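Jukano Members' Board > Visits and Open Days > Cirnholm open day: reports and discussion

Thread opened by ZZoubi
Replies: 11

ZZoubi (Section Secretary)
Colleagues,

The April visit to the Cirnholm demonstration hall has now taken place, and the section is required to file a written report with the Drustitz office. As agreed at the last meeting, the draft is posted for comment before it goes forward. Members who attended are asked to correct any error of fact. Members who did not attend are welcome to put questions, and I will add the answers to the final text where they are of general interest.

Please refer to the draft by section heading when replying. Comments on catering and parking should go in the separate thread.

Ziad Zoubi

DRAFT REPORT

Purpose of the visit

The section was invited by Cirnholm to observe how handling tasks are demonstrated by a person so that they can later be used in training a robot. The invitation was extended to 19 members. The host asked that questions be held until the end of each station, and this request was respected for the most part.

Station 1: Two-handed handling of soft goods

The demonstrator worked with a pair of hand-held grippers, one in each hand, at a table with a white board laid on it. The article handled was a dark gray fabric pouch. A black wire rack stood on the same board. The host explained that soft articles are given a station of their own because their shape changes with every grasp, and a record of a rigid box is of little use in preparing for them.

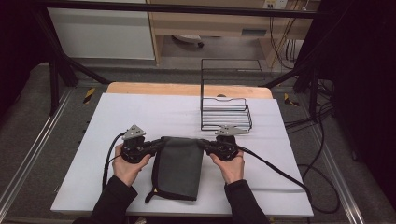 Station 2: Review of recordings

Members were then taken to the adjoining room, where recordings from earlier sessions were played back. The host stated that a single task is repeated 400 times before it is passed on for review, and that the reviewer may reject any repetition in which the grasp is lost. Members were shown rejected and accepted repetitions in alternation and were invited to say which was which. Opinions differed.

Station 3: Questions and close

The host took questions until 4 p.m. Written answers to the questions that were left over are expected and will be attached to the report.

END OF DRAFT

marlow_k
Thank you for preparing this. Under Station 1, I would suggest stating plainly that no robot was operated at that station. Two members of my department read the draft and came away with the idea that a robot arm was doing the handling. The demonstrator was holding the grippers by hand throughout the part I attended.

ZZoubi (Section Secretary)
Noted. I will add a sentence to that effect.

T. Renwick
I must record a different view of the visit. The notice circulated to members was headed "Automation Open Day." A member who gives up an afternoon on the strength of that title is entitled to expect some automation. What we were shown at Station 1 was a person picking up a pouch with a pair of tools. I do not question the competence of the hosts, who were courteous, but the report should say that the title of the event did not match its content.

marlow_k
With respect to the previous post, the second page of the notice described the program in full, including the words "human demonstration." I have the notice in front of me.

T. Renwick
The second page was not attached to the copy I received.

ZZoubi (Section Secretary)
I have checked the mailing. Some copies did go out with the first page only. That was an error of this office and I apologize for it. I do not think it belongs in the report to Drustitz, but it will be entered in the minutes of the section.

old_linesman
I was not able to attend, and have one question on Station 1. Why do they use grippers at all? If the aim is to record how a person handles a pouch, I would have thought a gloved hand gave the fuller record. A hand has fingers. Those tools have jaws.

Oberly
I put the same question to the host during the question period. The answer, as I wrote it down, was that the machine which will do the work has jaws as well, so the person is asked to solve the task under the same limit. If a person uses all the fingers of one hand to straighten a corner, the machine cannot copy that. If the person has to straighten it by taking one corner in each gripper, the machine has some chance of doing so.

I found this persuasive. I would add that it is harder than it looks. Members were allowed to try a spare pair at the end, and I needed several attempts to pick up a cloth by its corner.

old_linesman
That is clear, thank you. I would ask that Mr. Zoubi include it in the report, as other members will certainly raise the point.

hgrandin
A comment on safety for the section's own purposes. Both grippers were on cables. From the right-hand one the cable crossed the board and went down toward the floor, and there was a good deal more cable on the carpet on that side of the table. I recognize that the position was marked with striped tape and that visitors were kept back. If our own workshop is to take up anything of this kind, the cable routing should be settled before the first session.

Rizk, whose equipment we use in the workshop, supply a clip-down floor channel that would serve. I can bring a length of it to the next meeting.

T. Renwick
I agree with hgrandin on the cables. It was the first thing I noticed.

ZZoubi (Section Secretary)
I have taken the above into account. Revised wording for Station 1 follows. It replaces the earlier paragraph in full. Please reply by the end of the month if you object.

REVISED TEXT, STATION 1

The demonstrator worked with a pair of hand-held grippers, one in each hand. No robot was operated at this station. The grippers are used in place of the bare hand so that the person works under the same limits as the machine for which the recording is intended.

The article handled was a dark gray fabric pouch, gripped from both sides and held a little above the board. The wire rack stood toward the back of the board, to the right, and had nothing in it. Cables ran from both grippers, and the section recommends that cable routing be considered in advance by any member body planning similar work.
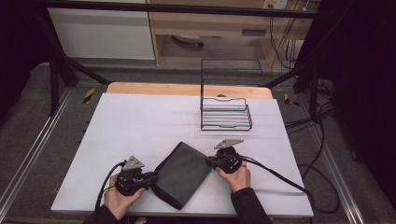
REVISED TEXT, STATION 2

No change is proposed, except that the sentence "Opinions differed" is to be struck out at the request of two members.

END OF REVISED TEXT

Oberly
I support the revised text. One small matter of substance: is the figure of 400 repetitions for one task or for one article? I understood the host to mean one task with one article, so that a second pouch of a different size would call for a fresh set. If that is right, the cost of the exercise is much greater than the report suggests.

marlow_k
I understood it as one task, with articles mixed within the set. The host mentioned a figure of 1000 for the larger sets, which I took to be the mixed ones. It would be as well to ask.

Oberly
Then one of us has it wrong. I would prefer that the figure be left out altogether until it is confirmed. A number in a report to Drustitz tends to be quoted afterward by people who were not in the room.

T. Renwick
I object to leaving it out. The figure was the most useful piece of information given all afternoon. A member body considering such work needs to know whether it is looking at a week's labor or a season's. Let it be printed with a note that the host has been asked to clarify.

hgrandin
I would second the note.

ZZoubi (Section Secretary)
The figure will be kept, with a note as proposed. I have written to Cirnholm on the question of mixed articles and will post the reply in this thread when it arrives.

On Mr. Renwick's earlier point, the revised report will refer to the event as a "demonstration visit" in its title and body. The words "open day" will appear only where the host's own notice is cited.

T. Renwick
That is acceptable to me. I withdraw the objection on the title. I would still ask that both pages of any future notice be sent.

old_linesman
Will there be a second visit? I should like to put my name down if so, and would be glad to hear whether the tryout with the spare grippers will be offered again.

ZZoubi (Section Secretary)
The host has indicated that a further date is possible, subject to numbers. The limit will again be 19. Members wishing to be considered should write to the section office and not reply here, as names posted in the thread are easily overlooked. I will ask about the spare grippers in the same letter.

hgrandin
For the record, the floor channel comes in two widths. I will bring both.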